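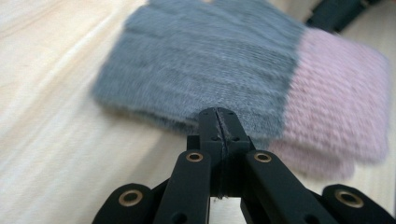
Woran erkennt man am Handgreifer, dass die Buchsen der Gelenke getauscht werden müssen und die Fingerspitzen noch gut sind?

Am Spiel quer zur Schließrichtung bei geschlossenen Backen. Lassen sich die Spitzen seitlich verschieben, während die Fuge dazwischen gleich bleibt, sitzt der Verschleiß in den Lenkern. Öffnet sich die Fuge keilförmig, sind es die Spitzen oder deren Verschraubung.

Werkstattbuch Textilzelle, 2020-07-02

Anlass: Mekora meldet Fehlgriffe an Strick mit Flor. Bei glatter Ware keine Auffälligkeit. Greifer 722 aus der Zelle genommen und auf den Holztisch gelegt, Prüfung am Strickmuster grau/rosa.

Befund mechanisch:
Backen schließen mittig, Fuge gerade. An der Fuge ist eine kleine Kerbe. Leichte Schleifspuren auf den Flächen, die stören nicht. Kerbe mit dem Fingernagel fühlbar, Grat nach innen. Das dürfte der Grund für die gezogenen Fasern sein, die Mekora im Protokoll hat. Am grauen Teil mit dem dichten Flor hakt es deutlich früher als am gerippten rosa Teil.

Messingbuchsen der inneren Lenker: kein fühlbares Spiel. Äußere Lenker: links in Ordnung, rechts minimal, noch innerhalb dessen, was wir sonst durchgehen lassen. Nichts getauscht. Buchsensatz von Stovico liegt im Schrank, Fach 2. Falls jemand doch wechselt: immer paarweise, sonst wandert die Mitte und die Justage fängt von vorn an.

Arbeiten:
Kerbe mit feinem Papier auf Leiste gebrochen, nur die Kante, Fläche nicht angefasst. Danach mit trockenem Pinsel ausgebürstet. Aus dem rechten inneren Gelenk kam ein Faserpfropf, grau, verfilzt. Links deutlich weniger. Kein Öl. Im Frühjahr hatte jemand geölt, das Ergebnis war eine Paste aus Flusen und Öl, die wir mit dem Holzspatel wieder herausgeholt haben. Bitte dabei bleiben: Gelenke trocken, Pinsel, bei Bedarf Druckluft mit wenig Druck und von innen nach außen.

Schrauben der Spitzen nachgezogen. Eine ließ sich noch eine knappe Vierteldrehung bewegen. Sicherungslack erneuert. Achtung, die Spitzen sind gedruckt, beim Anziehen gibt das Material nach, bevor man im Schlüssel etwas merkt. Drehmomentschlüssel benutzen, Wert steht auf der Karte am Schrank.

Prüfgriffe:
Ablauf wie in der Anweisung. Muster flach auflegen, Backen geschlossen an die Unterkante des grauen Teils führen, Spitzen bis knapp über den Rand, dann öffnen, absenken, schließen, anheben. Die untere Kante rollt sich etwas hoch, das hilft beim Fassen und verfälscht die Prüfung zu unseren Gunsten. Deshalb nach der ersten Serie die Kante flachgestrichen und wiederholt.

30 Griffe am grauen Teil, davon 2 Fehlgriffe, beide in der Serie mit flachgestrichener Kante. Gezogene Fasern: keine. Am rosa Teil nur kurz gegengeprüft, ohne Fehlgriff. Übergang grau/rosa nicht separat geprüft. Dort ändert sich die Dicke, und ich weiß nicht, ob das Programm von Nwosu die Schließweite nachführt oder nur den Anfangswert hält. Frage an Rowena Manalastas weitergegeben.

Tischfläche: das helle Holz glänzt stellenweise, bei flachem Licht von links überstrahlt es. Für die Handprüfung egal. Sollte die Kantenerkennung später auf so einem Untergrund laufen, vorher Licht umsetzen – hellrosa auf hellem Holz gibt wenig Kontrast.

Zurück in die Zelle:
Greifer wieder montiert, Nullpunkt geschlossen neu eingelernt. Abweichung zum alten Wert klein, trotzdem übernommen und im Parameterblatt nachgetragen. Altes Blatt liegt dahinter, nicht wegwerfen. Handbetrieb in Ordnung, Automatik mit glatter Ware eine Kiste durchgelaufen. Florware erst wieder, wenn Mekora Material schickt.

Offen:
– Spitzensatz nachdrucken. Kante diesmal mit kleiner Fase, Zeichnung in der Stillura-Ablage muss dafür geändert werden (dort steht noch scharfkantig).
– Reinigungsintervall für die Gelenke bei Florware verkürzen. Vorschlag: nach jeder Charge ausbürsten, rechts besonders.
– Rechte äußere Buchse im Oktober wieder prüfen, mit Messuhr, dann haben wir einen Wert zum Vergleichen.
– Antwort zur Schließweite von Nwosu abwarten, vorher keine Prüfung am Übergang.

Nachtrag, Spätschicht: Rowena hat den Anfangswert im Programm gefunden, Nachführung ist vorhanden, aber abgeschaltet. Bleibt vorerst so. Nicht ohne Absprache einschalten, die Kraftgrenze ist für die dickere Ware nicht hinterlegt.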